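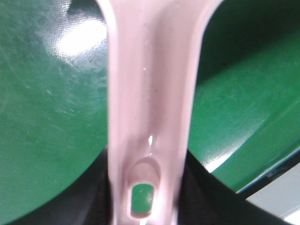 Projects > Prisbridge Workroom > Progress Reports

Print this page | E-mail this page

Progress report to the Adeyemi Fund
Monday, October 25, 2021

Dear friends at the Fund,

It is a real pleasure to write to you again, and I hope you'll forgive me if I go on a bit, as there is a good deal to tell about the work surfaces this time!

You will remember that the Prisbridge room opened with a mixed bag of tables, no two the same height, and that your second payment was meant to put that right. The tables from Wiso are all in and leveled. We have now used them for 243 hours of sorting and packing, and they have had plenty of wear in that time. The green surfaces have picked up scuffs, light scratches and pale smudges, which I mention so that you know they are being worked on and not saved for visitors. They still have their shine — a little too much of it, in fact, as the light throws a bright white glare on the green in one spot and the packers find it tiring toward the end of a shift. We plan to try a softer lamp cover before we think about anything more costly.

The packing itself is going along nicely. We sent out 49 boxes to Satport in the first half of the period and 43 in the second, the dip being down to a late delivery of tape and labels. I had hoped for more, but the boxes are going out neater than they did in spring and we have had far fewer come back for repacking.

Of the money you set aside for upkeep, about 30 percent is still in hand. With your blessing I would like to put part of it toward a gentler cleaner for the smudges, and keep the rest for new feet on the tables nearest the door, where the floor dips.

Still to do before the next report: the lamp cover, the shelf labels, and a proper home for the tape. I will send the receipts separately, along with the hours sheet you asked for.

With warm thanks from all of us in the workroom

Print this page | E-mail this page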